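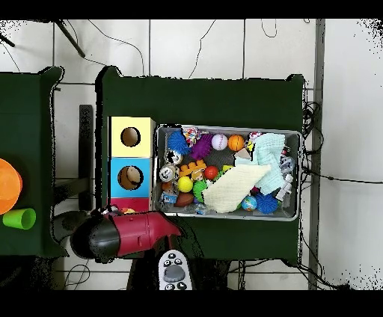 I bought the Bralline stacking sorter in October after my friend Sheena Farquharson wouldn't stop talking about hers, and okay, she was right. It's a set of cube boxes that pile up into a tower, each in its own color, with holes cut in the faces so kids can post things inside. Ours is yellow over blue over red at the moment, but my daughter changes her mind constantly!

What I love is that you don't have to stick with the pieces it comes with. Half our toy tray has been tried in those round holes — little balls, mystery bits from the bottom of the toy bin, you name it. The baseball gets a try every single morning. She's very hopeful about the baseball.

Gripes? The small pieces wander off (I found one in my shoe), and the tower goes over if you bump the table even a little. I'd also like a lid for storage. My sister has the Griltetti version, which locks together better, but the holes are smaller and her son got bored with it fast.

We're 70 days in and it's still getting played with before breakfast. I'd give it 8 out of 10, and I've already ordered another for my nephew.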